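The Hook Always Loses

My town, Gargate, has 604 households and, by my reading of the local message board, 596 opinions on how to hang a coat. I moved here in October with two suitcases and a lease that forbids nails. It forbids screws as well, and pins, and in a clause added by hand, "similar."

So I became a tape person. Renters everywhere know the type. We stand in the hardware aisle at Skonley reading the backs of packages, comparing one strip's promises with another's, as if the adhesive had a voting record. The package says the wall must be clean. It says to press for thirty seconds. It says to wait an hour, and I have never met anyone who waited an hour.
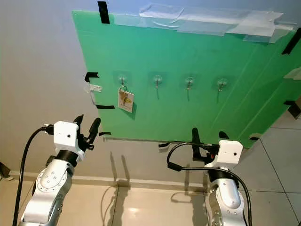
Nora Benmoussa

A row of stick-on hooks has a hopeful look to it. You space them out nicely, you step back, and for one evening you own a home where things have places. Then somebody arrives in a wool coat.

My first casualty was a bathrobe, at 2 in the morning. It sounded like a person sitting down. The second was a framed map of Clevus, a lake town I have never visited, which took a stripe of paint with it on the way to the floor. The landlord valued the stripe at $135. I've bought whole chairs for less, and hung my coat on them.

There is a school of thought that says to tape the thing, then tape the tape. My aunt belongs to it. Her hallway is mostly packing tape by now, and she hasn't lost a calendar in years, though she can't turn the page on one either.

I have since bought a coat rack. It stands by the door on three legs and leans a little toward the kitchen, and the robe slides off it most nights.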